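Chapter 7
Writing the Rule Before the Robot

The service manual at Zader, a hotel supplier, ran to 201 pages when Pieter Lekota was hired to automate its table-setting line. The part on napkins was one sentence long. It read: "Fold neatly." Generations of staff had managed perfectly well with it, mostly by watching whoever stood next to them.

A machine has no one to stand next to. Lekota's first job, before he was allowed near a motor, was to turn "neatly" into something that could be checked. How far off may a corner be? Who decides when a crease is a crease? The first meeting on the subject lasted 2 hours and settled the word "corner."

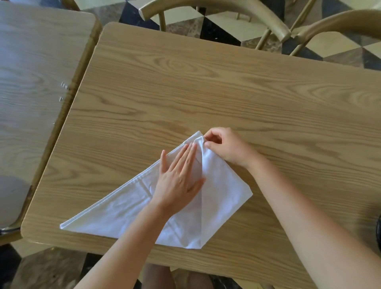 A good work standard says what the finished item must look like, how it will be measured, and what happens when it fails. It says very little about how to get there. Lekota's first draft broke this rule on every page - it told the robot where to put its thumb, and the robot had no thumb.

In this chapter we follow that draft through its repairs. Section 7.1 covers tolerances and the temptation to make them heroic. Section 7.2 deals with safe stopping, including the March trial in which the machine stopped so safely that it took a morning to start again. Section 7.3 looks at record keeping. You will need the Chauke checklist from Chapter 6, and a napkin.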